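Home | Guides | Table Care | Storage | Contact

25/07/2022
By Chae-won Kong

Section 2. Clearing and resetting a covered table

Use this section when snacks, packaging and personal things have collected on a table with a cloth on it. Leave the cloth in place until step 6.

1. Move phones and eyeglasses first. Fold the glasses and put them in a case.

2. Take tumblers and bottles to the kitchen. Check that lids are closed before lifting.

3. Gather small candy wrappers by hand. Do not sweep them toward the edge.

CAUTION: Glasses left open beside a pile of packaging are easily bent. Do not set boxes down on that side of the table.

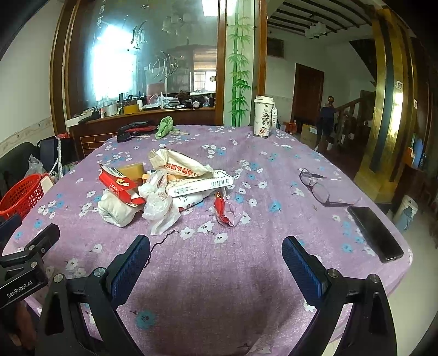 Min-kyu Sung wrote in to say that step 3 should come after the boxes are sorted, as wrappers keep turning up underneath them. Either order works on a small table. On a large one, follow Sung's order.

4. Open each box and carton before deciding on it. Flatten the empty ones. Keep any box that still holds sealed packs, with the printed side facing out.

5. Shake out plastic bags over the trash can, then fold them. Put cloths and soft bundles in the laundry or back in their bag.

6. Lift the tablecloth by its four corners and carry it outside to shake.

NOTE: A printed cloth hides crumbs. Run a flat hand across it before putting it back.

For storing flattened boxes in the Pikent rack, see page 17.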